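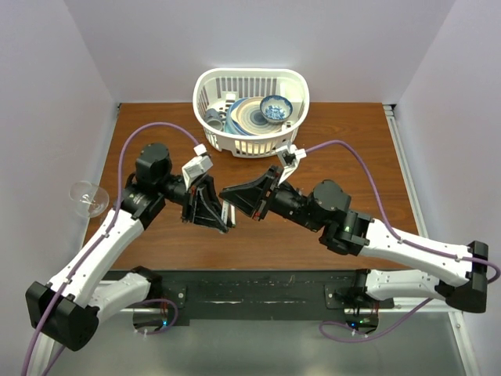
Dish cell, both arms in over the table, basket at the back wall.

2 May 2023

Spent most of today on the cabling, which I had been putting off for longer than I care to write down. The left arm had started to hesitate on long reaches toward the basket, and Rommel Macaraeg thought he could hear the purple cable tugging at its ties whenever the wrist rolled over. He has better ears than I do, so I took his word for it and went looking.

He was right, bless him. The tie nearest the left wrist was cinched so tight that all the bending was happening in one short piece of cable right behind the camera mount. I snipped it, let the cable find its own arch, and put a new tie on further down the forearm, snug but loose enough to twist with my fingers. Did the same on the right arm for good measure. Please leave those arches alone, everybody! They look untidy and I know it's tempting to pull them in, but the wrists need every bit of that slack. Same goes for the loops down by the bases.

While I was down there I checked the fasteners on the mounting plates along the front beam. The one at the left end took a small nudge with the wrench and the right one didn't move at all. The scratches on the beam are old ones, mostly from the winter when we were swapping bases every other day, and I've stopped fretting over them.

Ran the Danomano handover routine afterward, 32 cycles, at the slow setting. It stopped 3 times. Two of those were the right gripper closing early, and I think that's the offset in the Bozsik file, which still has the old fingertip length in it. The third I can't explain yet. The log has it at line 924 if anyone feels like a puzzle over coffee.

Left to do: fix the fingertip length and rerun, order more of the small white ties (we're down to 7, and I'd like a full bag before the Itlow people come in June), and go over the right elbow with a flashlight, where the cable makes its bend. I ran out of patience before I got that far.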